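Ticket: Yellow stand leans and rocks on the display table
Opened by: Demyd Chornovol
Assigned to: Fabrice Bailly, Brorketti customer care
Status: Open, waiting on part

Demyd Chornovol, 9:15 am

Hello, and thank you in advance for reading all of this, I know I go on a bit. We bought 6 of the Cloton ring stands in July for our little shop, the mustard yellow ones with the thin ring base and the single upright rod. Five of them behave beautifully and I tell everybody so. The other one has leaned ever since I put it together. With nothing on it, it only looks a bit tired. Hang a bag on it and it starts to rock, and the bag swings around until it bumps the next one along.

I have tightened the rod as far as my hand will go, then a quarter turn more with the cloth and pliers as your leaflet suggests. No change that I can see.

Fabrice Bailly, 10:40 am

Hi Demyd, thanks for writing, and for the kind words about the other five! Before we send anything out I would love to rule out the table. The ring is thin tube and it will follow whatever is underneath it. Could you tell me what the stand is sitting on, and try the same stand on a bare hard surface? Also, how tall is your rod? There were two lengths sold in July.

Demyd Chornovol, 1:05 pm

Rod is the 70 cm one. As for the table, it's a light wooden one and I keep a big sheet of white foam board over most of it, partly to protect the wood and partly so the yellow shows up nicely. The board has had a long life, I admit. It has scuffs and shallow dents and some faint pencil-gray lines, and a grubby patch toward the front that I have given up on.
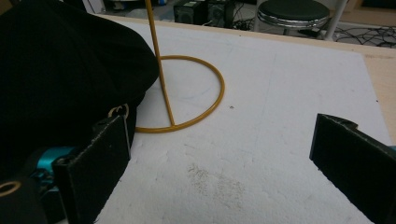 So I did what you asked and took the board away for the test. On the bare wood the rocking is much better, nearly gone, and I felt rather silly for not trying it sooner. But the lean is still there. I put one of the good stands next to it and the difference is plain. I then swapped the rods between the two, and the lean stayed with the ring, so I think the trouble must be where the rod joins it.

Fabrice Bailly, 2:30 pm

No need to feel silly, that swap was exactly the test I was going to ask for next and you saved us both a day. I agree with you, it sounds like two separate things. The soft board lets the ring settle into the dents, which gives you the rocking. The lean comes from the joint on the ring, and that one is ours to fix.

I have ordered you a new ring base from the Ursu warehouse, no charge, order note "Jurorance spare". It can take up to 8 working days. Please keep the rod, it will fit the new base.

In the meantime, light things only on that stand, and turn it so the joint side faces the weight. If you want to keep the white background, a thin hard sheet on top of the foam would help all of them.

Demyd Chornovol, 4:50 pm

Lovely, thank you. I turned it and it is calmer already — still leaning, but calmer. I'll look for a hard white sheet this week. Please leave the ticket open until the base gets here and I have had a chance to put a bag on it.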